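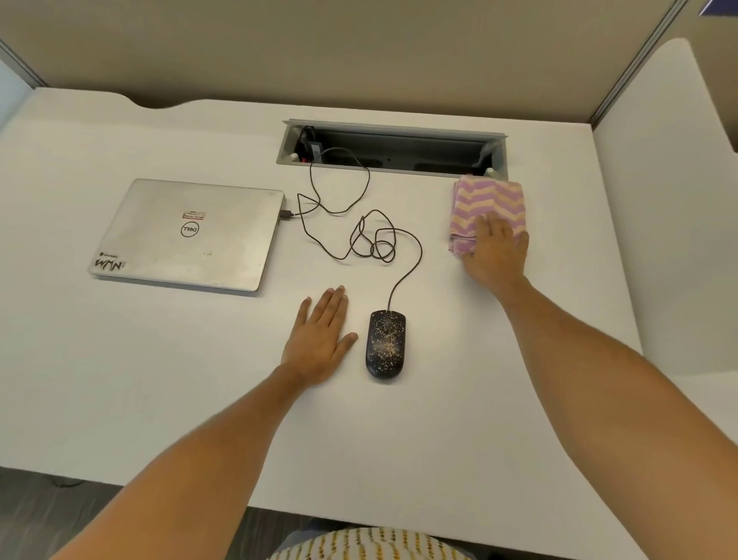 Vostum depot open day, 2019-10-13. Quick notes before I forget it all.

Got there early, lot half full already. 700 spaces on the site, 200 set aside for visitors. No tickets, no gate arm – you type your plate in at a kiosk and walk off. Mine took two tries, O instead of zero.

Tour started in the bus wash. Loud. Then the Guddale shuttle line, which now runs to the Michailidis garage every ten minutes at peak. Drivers like it, the turn at the exit ramp they do not like. 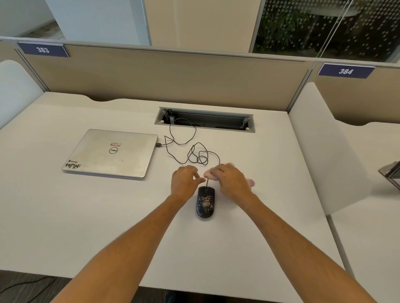

Permit office next, upstairs. Boltel runs the plate reading, 4,000 reads on a normal day. Staff check the bad ones by hand, mostly muddy plates and bike racks. All desk work, white desks, speckled corded mouse, a pink cloth for wiping down. Asked about appeals – fourteen days, online only, no phone line. Didnt love that answer.

Missed the charging bays, line was too long. Coffee was free. They do it agian in May, sign up on the depot page if you want the garage roof part.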